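Typed up quick, 13 Feb 2019, from a phone call and one very long coffee. Apologies for the spelling.

# Jam tarts, cold butter and a shop with no till: talking to Asabe Mohammed

Asabe Mohammed is eating when I ring. Toast, she says. "I bake all night and then I have toast. With marge. Don't print that." Sorry Asabe.

She's the one behind Flanier, the little tart place in Wutdale that does the apricot and black pepper ones. If you've had one you know. If you haven't, go before ten, they don't last. I went three times before I got one and the third time I was in my slippers.

It started in September, in what used to be a key-cutting shop. Still smells a bit of metal by the back door, she says, though I couldn't smell anything over the butter. "I had a plan for bread. Proper bread, big loaves. Then I did a tray of tarts for the opening because I had jam to use up, and people walked straight past the bread. Straight past it! I took it home and froze it. I'm still eating it. That's the toast."

So, tarts then. Four kinds on a normal day. Apricot and black pepper, plain custard, a sour cherry one and whatever she fancies. This week whatever she fancies is rhubarb with ginger crumbs on top, and I have had two and would of had more if the box hadn't been for my sister.

I ask about the pastry because everybody asks about the pastry. Long pause. Chewing.

"It's butter and flour and an egg yolk. People want there to be a trick. My aunt made it that way and she wasn't a secretive woman. Keep it cold, that's all. I put the flour in the fridge overnight. I put the bowl in the fridge. If I could get my hands in there I would."

And the pepper?

"Accident. I was making soup next to it."

Really?

"Well. I was making soup, and I tasted the jam with the same spoon, and I thought, oh hello. So I did it again on purpose. Took weeks to get right. Too much and it's like eating a sneeze."

The apricots come from a grower called Murín, who she found through the cheese man at the market. Dried ones at the moment obviously, soaked in cold tea. She goes through a lot of tea. The tea isn't fancy either, it's the same box she has at home, and she gets quite cross when I ask if it's Earl Grey. "Why would it be Earl Grey?" Fair enough.

Best day so far was 94 tarts, the morning of the lantern walk. She'd made 35 for the usual lot, then heard it was going to be dry out and ran back in to do more. "I rolled pastry till my elbows went. I had custard in my hair. A lady told me I had custard in my hair and I said yes, thank you, I know, do you want a cherry one or not." The lady wanted two.

No till, by the way. She's got a biscuit tin and a card reader that works if you hold it near the window. She will get a till. She has been saying she'll get a till since before Christmas.

I wanted to know who else helps and it's mainly Rosaura Bedoya, who had the café Fisadero down by the bridge until she gave up the lease, and now comes in for the early shift. Rosaura came on the line for a minute, over a lot of clattering.

"She will not use a timer," Rosaura said. "I bought her a timer. It's in the drawer. She goes by smell. I go by the timer, in secret, in my apron pocket."

"I can hear it," said Asabe in the background. "It ticks."

They do seem to get on. Rosaura does the custard now, it was her recipe at Fisadero and people kept turning up asking for it, one man nearly cried. More nutmeg than you'd think, and she lets it stand before it goes in the cases so you don't get the bubbles. I asked how long. "Until it looks bored," she said, and then she had to go, something was catching. 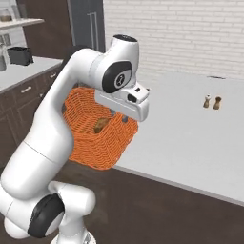
*Robot arm with an orange woven basket in its gripper. Computer render.*

Back to Asabe. I asked what's next and she went a bit quiet, then all at once: savoury. Onion ones, done very slowly, with a bit of hard cheese. Maybe a leek one. She's tried them on the neighbours and the neighbours have started hanging about by the gate.

"The onion takes an hour and a half. I can't have an onion tart and a custard tart in the same oven, the custard comes out tasting of onion, I've tried it, it was horrible, Rosaura ate it anyway. So I need another oven, and then I need somewhere to put the oven."

Where would it go?

"Where the bread was going to go."

Any tips for those of us doing it at home? She thought about this one. Don't fill them to the top. Heat the tray first so the bottoms don't go soggy. Use jam you like on its own. And don't bother with the beans if you're only making small ones, just prick the base and freeze them a while before they go in.

Did mine last night. Forgot to prick the bases. They came up like little hats and we ate them with the jam on the side.

Flanier opens at eight, shut when the trays are empty. Take cash if it's cloudy.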